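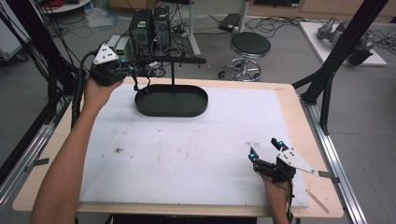 To: gripper-users list
From: Ingvild Viklund
Date: 11 May 2021
Subject: Re: Finger choice for the hanging tasks

Dear colleagues,

Thank you to Sølve for his message, which I quote in part below. I am replying to the whole list, as two other sites have raised the same matter with me privately.

Sølve Lunde wrote:
> We have now finished our first comparison of the two finger sets on
> the hand-held grippers, the Neluna and the Jamum. On the tray and
> block tasks our operators had no preference. On the hanger stand
> they did. The Neluna fingers are wider at the tip and tend to push
> the small hook along the bar when it should be lifted off. The
> Jamum fingers are narrower but let the piece turn in the grip.
> Before we order for the second bench, could Gradbridge say which
> set will be supported? We would also like to know if the cable
> can be routed some other way. It pulls at the wrist when the
> operator reaches across the stand.

On the first question, both sets will be supported through August. After that we expect to keep one, and the choice will depend on the results that the sites send in. We have so far received 866 recorded attempts, of which 400 are on the hanger stand. The remainder are spread over tasks that do not separate the two designs very well, and I would ask sites with bench time available to give it to the hanger.

Our own findings agree with Sølve's in most respects. The sideways push occurs mainly when the operator comes in level with the bar. When the gripper approaches from slightly below, with one finger already past the hook, the wider tips do well enough. We did not see as much turning with the narrow set as he reports, but our operators were closing the grip more firmly, and the two sites should agree on a common practice before the figures are combined.

Please note also that the stand is light. At our bench it moved during nearly a quarter of the early attempts, and those have been marked as disturbed and kept in the set. Sites may hold the tray with the second gripper if they wish, provided that this is written in the session notes. Kindly do not tape the stand down. The arm will later have to do the same task with the stand free, and we want the hand-held data to match.

On the cable, the present advice is to run it back along the forearm and fasten it loosely above the wrist, leaving enough slack for a full turn of the hand. A softer cable from Sjögren is on order. I cannot yet give a delivery date, and I would advise against substituting other cables in the meantime — the connector is easily damaged, and we have few spares.

Two smaller points. The marker plates should be checked for play at the start of each session, as a plate that shifts will spoil the tracking for everything that follows. Session notes should name the finger set in full; entries such as "new fingers" or "the other ones" have had to be returned to the sites for correction.

Sølve, if your second bench must be ordered before August, I would suggest the Jamum set, with the understanding that we would exchange it should the decision go the other way. Please send me the order reference once you have it.

With kind regards,

Ingvild Viklund
Gripper Trials, Gradbridge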